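Can I use a thrifted ceramic vase as a planter with no drain hole?
posted by puria_porch, 10/15/24

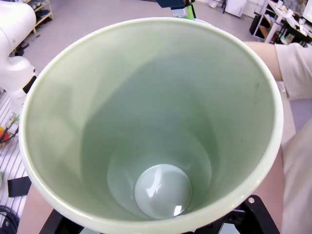
Looking down into the green one

I want to move my pothos off the kitchen windowsill and into something nicer than its nursery pot. Everything I like is a vase with no hole. I drowned a fern last February doing this and I'd love to not repeat it! Do rocks at the bottom help?

mossy726
Skip the rocks. They just move the soggy part up closer to the roots. Leave the plant in its plastic pot and drop the whole thing inside, then lift it out to water over the sink. I do this with 9 plants (yes, I have a problem) and the only one I lost was a calathea, and those die if you look at them funny.

devska_dan
drill it

tealeafgarden
You can drill, but use a diamond bit, keep it wet and go slow – I cracked two going too fast. Put tape over the spot first so the bit doesn't skate. If it's a piece you love I'd go with the pot-in-a-pot thing. Pothos likes to dry out between waterings anyway, so stick a finger in the dirt and wait if it's still damp.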